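Unit 6: From hand-held recordings to a policy that runs
Course notes, Software for Manipulation
Course repository: Furnolora

Read before the lab: sections 1 to 4. Section 5 is for the lab itself, and section 6 is the assignment.

1. Where we are

In Unit 5 we wrote a planner which received a goal pose and returned a path for the arm. The goal pose was given to us. This was comfortable, but for soft things it does not work very well. What is the goal pose of a towel? We could write a model of the cloth and search over it, and there are good papers which do this, but it is slow and the model is usually wrong at exactly the moment when the cloth begins to slide.

The other way is to learn the motion from recordings of people. In this unit we use recordings made with a hand-held gripper. A person holds it, does the task in an ordinary room, and the software must later turn this into something that an arm can repeat. Most of the work is in the second part of that sentence, and this is why the unit has little to say about neural networks and much to say about clocks and coordinate frames.

2. What one episode contains

An episode in Furnolora is a folder. It has the wide-angle video, the inertial stream, the finger width and a small text file with the task name. The video is the only stream that a person can check by eye, so please check it. Students often begin with the numbers and discover after two weeks that the video was from a different task.

Four things are computed from these streams before training:

camera_pose: position and orientation of the camera for every video frame
width: opening between the fingers, in metres
valid: true or false for every frame
action: the change of pose and width towards the next step

The field valid is the one people forget. A frame where tracking has been lost still has a pose in the file, because the file format does not permit an empty one. The number there is the last good pose, repeated. If you train on it, the policy learns that sometimes the right thing to do is to stand still.

3. Tracking the camera in a room

We do not have markers on the walls. The camera pose is estimated from the picture itself together with the inertial sensor. The estimator chooses small points which are easy to recognize again, follows them from frame to frame, and solves for the motion of the camera that explains how they moved. It makes one strong assumption: the points belong to things that do not move.

Now consider what a camera on a gripper really sees. A large part of the view moves together with the camera, another part moves by itself, and only what is left over is the room.
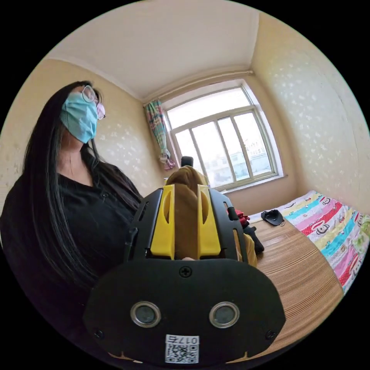 Why not let the outlier rejection deal with all of this, asks one reader of the draft notes. The estimator already throws away points that disagree with the majority, so a mask seems to be double work, and every mask is one more file that can be wrong.

It is a fair question and I have changed this section to answer it. Outlier rejection works when the wrong points disagree with each other, or when there are few of them. The points on the gripper do not disagree with each other. They all tell the same story, that the camera has not moved at all, and they tell it with very low error, because they are near and sharp. If the wall behind has a weak pattern, or the window is so bright that its upper panes are almost white, the gripper can easily win the vote. Then the estimated camera stands still while the person walks across the bedroom.

So we use three masks, and we apply them in this order.

Static mask. It covers the gripper body: the black plates, the yellow fingers at their widest and narrowest opening, and the label with the code. It is drawn once for each type of gripper. In the repository it is the file static_mask.png. Make it a little larger than you think is necessary.

Held-object mask. Soft items hang out past the fingers and go over the side plate, and no fixed drawing can cover every shape. We use a segmentation model, started from the area between the fingers, and we let it follow the item while the width is below the closed threshold. When the fingers open, the mask is removed, and the item becomes part of the room again if it lies still.

Person mask. Hair, sleeves and faces are full of texture and they move. A person detector is run on every sixth frame and its result is carried forward to the frames between. For the same reason of quality, and also for privacy, the face area is blurred in the copy which goes to training. Note that a surgical mask or glasses can make a face detector fail, so the blur uses the head region of the person detector and not the face detector.

A word on repeating patterns. A woven mat or a printed bedsheet with the same cartoon face many times looks like a gift for the tracker, as it has plenty of corners. But one slat looks like the next slat, and one printed face like its neighbour. The frame-to-frame tracking is usually fine, since the motion is small. The trouble comes in relocalization, when the estimator has been lost and tries to find its place again. It may come back shifted by exactly one repeat of the pattern. Look for this in the pose plot: a sudden jump with no matching peak in the accelerometer.

4. From camera pose to action

The pose we have is the pose of the camera. The arm needs the pose of the point between the fingertips. The two are connected by a fixed transform, T_cam_tip, which comes from the calibration file. Write the order of multiplication on paper before you write the code. In the notation of this course:

T_world_tip = T_world_cam * T_cam_tip

When the two neighbouring names match (cam, cam), the product has meaning. When they don't match, you have a bug, even if the plot looks nice.

The origin of the world frame is different in every episode. It is simply where the estimator was started. For this reason we don't train on world poses. We express each future pose relative to the current one:

T_now_next = inverse(T_world_tip_now) * T_world_tip_next

This has one more good effect. A slow drift of the estimator, which is always there in a long episode, almost disappears over such a short horizon. A jump does not disappear, and this is why we search for jumps first.

Time is the other half of the problem. The picture that the policy receives is already old when it arrives. In the recording there is no such delay, because everything was aligned afterwards. If we run the policy without correction, the arm will act on the past, and with cloth this looks like a small repeated pull and release. Gramlow, our runtime, handles it as follows:

a) each image is stamped when it is exposed, and the stamp stays with it
b) the policy returns a sequence of future actions, not a single one
c) the actions whose time has passed when the answer arrives are thrown away
d) the rest are sent to the arm controller with their planned times

With a total delay of 40 milliseconds the effect is small. Measure it on your own setup all the same. The measuring script is in the folder latency and needs the lamp from the lab cupboard.

5. Lab

The lab takes place in the Ritchie room and begins at 2 in the afternoon. Please have the Jeltenport episodes already copied to your machine, as the network there is slow when everyone downloads together.

Step 1. Run the tracker on one episode with all masks turned off. Save the pose plot.

Step 2. Turn on the static mask only. Save the plot again and lay it over the first.

Step 3. Turn on the other two masks. Mark every place where the three curves separate, open the video at that time, and write down which part of the view was responsible. Don't guess from the plot.

Step 4. Compute the share of valid frames for each of the three runs. A higher share isn't automatically better. A tracker that follows the gripper is never lost.

Step 5. Convert the best run to relative actions and replay it in the simulator. The simulator does not have cloth, so only the path of the fingertips can be judged.

If your replay goes in the mirror direction, check whether you have read the images from the folder raw or from the folder flipped. Text on the gripper label is the quickest test: when it reads backwards, the picture is mirrored. A mirrored video together with an inertial stream that is not mirrored will make the estimator diverge within the first seconds, and changing the noise parameters will not help.

6. Assignment

Work in pairs. Hand in your code and a report of at most 4 pages, by the end of March.

Part A. Write a function find_jumps(poses, imu) which returns the frames where the pose changes more than the inertial data allows. Explain how you selected your threshold. A threshold selected by looking at one episode will lose marks.

Part B. The held-object mask is switched by the finger width. Find a case where this gives the wrong result and propose a better rule. Thick items are a good place to begin, as the fingers stay wide open around them although the item is firmly held.

Part C. Suppose the delay in Gramlow varies from step to step. Show what happens to the commanded path at the moment when a new sequence replaces the old one, and give one way to make the change smooth. A drawing with the time axis clearly labelled is enough; code is optional.

Questions about the assignment go to the course forum, under the Unit 6 heading. Please attach your pose plot and the commit you are using.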